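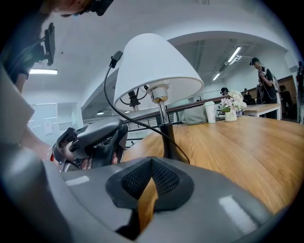
About Revow

Hi, and thanks for stopping by! I started Revow because I kept getting called in to sort out robot projects where the robot was fine and the paperwork around it was a mess – no agreed way to record a task, no rule for when to throw a recording out, three people with three ideas of what "done" meant. So now that's what we do. We write the working rules for teams who teach robots everyday jobs around the house, and then we go and work by those rules ourselves for a while to see where they pinch.

We're a small outfit, 6 of us, up one flight of stairs in Curnside. We came over from Pulmont one December with more lamps than furniture (long story, we test a lot of household stuff). Our first big client was Lapointe, who wanted a handbook for hand-held gripper sessions, and I still think it's the best thing we've written. It was 400 pages when we handed over the first draft. They very kindly asked for fewer.

People ask me what's in our house rules, so here's a taste. One person calls the start and the stop, and everyone else keeps quiet until the stop. Cords get checked before anything with a plug goes on the table. If you bump something, say so out loud and mark the take, even if you think it came out fine. Both hands get a break when either one is tired. Anyone in the room can call a halt, including the person who started that morning, and they don't have to explain themselves until after lunch if they don't want to!

We also keep what I call the grumble book. Every time a rule annoys somebody it goes in there, and we're now on entry 1063. Of those, 563 ended up changing the wording of something, mostly small stuff like saying "set down" where we used to say "place". I love that book. It's where the good practice comes from, as far as I'm concerned, and new clients get to read the whole thing if they can stand my handwriting.

What we don't do: we don't build robots, sell them or hand out safety certificates. If you need a formal sign-off you'll want an accredited body, and we'll happily get your notes in order before you go to them.

If you'd like to see how we work, come by for a morning. Wear flat shoes, tie back long hair and leave loose bracelets at home. Write to us through the contact page and tell us what your team is stuck on – a messy list is fine.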